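Two arms, four bins, one tray

Quick one tonight, dinner's in the oven and I promised an update before the end of July.

For anyone just joining, this is the sorter build. Two arms on a table in the shared workshop, a bin of parts at each corner, a steel tray in the middle. The arms pick from the bins and drop a kit into the tray, one of each thing, so whoever is assembling just takes the tray and goes. That's the whole idea. I've been at it since February and it has eaten every spare evening.

Where we're at

Left arm is good. Right arm is good on its own. Together they're a pair of toddlers with one biscuit. The trouble is the middle, they both want the tray and they both come in low. Ferenc Kovács (he wrote most of the handover code, I just break it) put in a simple lock. One arm asks for the middle, gets it, does its drop, gives it back. Slow but nothing has clanged since.

Before that there was clanging. A fair bit.

The other change is the bins. I'd been using takeaway containers, which slid about whenever a finger caught a side. Swapped them for the orange ones and it's night and day. Fredy Ríos gave me grief about handwriting the labels when there's a perfectly good label printer in the cupboard. The printer needs a tape. I have a marker.

Table is still the old one in two halves with the seam down the middle. I keep meaning to shim it. The arms don't care, but I notice the step every time I wipe it down.

Parts for this round are on purpose awkward. Little vibration motors with wires, a round red board, a braided harness, and a red and black lead with white plugs on it. Anyone can pick up a cube. Wire is the hard bit, it's never lying how you left it and the colour camera gets confused when strands cross. 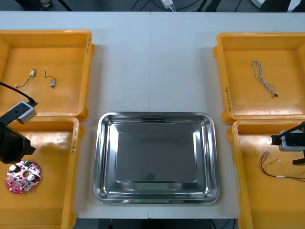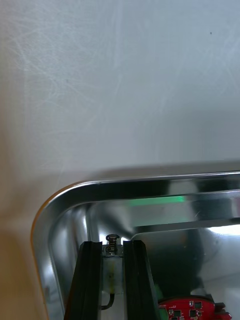 The gripper, again

Third version. The fingers are the slotted black ones, which I like becuase I can bolt things anywhere along them and change my mind later. The new bit is the spring plunger between them. Idea is it touches first and gives a little, so the arm gets a hint that it's arrived before the fingers close on anything. With the old setup I was guessing height from the camera alone and guessing badly. Squashed one connector flat. RIP.

Spring is too stiff, I think. It works fine over a circuit board and does very little over a single wire, the wire just gets shoved. I've got a softer one on order from Plemico, came to 39 dollars with shipping for a bag of mixed springs, and I need precisely one of them. Such is life.

Also the cable off the plunger block. It wants more slack. Every time the wrist goes past a certain angle I hold my breath. Going to reroute it behind the finger properly and put a tie on it, instead of hoping.

Steel tray regrets

Shiny. So shiny. Looks great on the table and is horrible for vision. Every status light and overhead tube in the place ends up in it, and the detector will happily tell you there's a part sitting on the rim when it's a blob of green glow. Spent most of an evening tuning thresholds on a reflection before I twigged.

Options so far:

Spray the inside matte. Cheap, ugly, probably flakes.

Line it with a cut bit of rubber mat. Leaning this way. Rácz has offcuts and never charges for them.

Mask out the rim in software and only trust the floor of the tray. Did this as a stopgap, sort of works, but the floor mirrors the arm as well so it's only half a fix.

Ferenc says just buy a plastic tray. He's right and I'm ignoring him.

Numbers, for the two of you who ask

A full kit takes 60 seconds when it behaves. Target is 3 kits in a row without me touching anything. Have not got there. Two and then a harness hung up on the side of its bin, which I'm blaming on the bin. The log is up past 2,000 picks now, counting all the rubbish early ones, so at least there's plenty to look at when something goes sideways.

Next

Softer spring. Rubber mat. Fix that cable. Tidy the ones on the floor too, I've tripped on them twice and the power lead is only so long.

Someone in the comments asked if I'd tried the Zernesell controller boards. No, not yet, still on the Plalo ones and they've been fine apart from the fan noise. Might look once the arms can share nicely.

Oven's beeping, gotta run. Will post the wiring diagram when I've drawn one that isnt on the back of a Bunnings receipt.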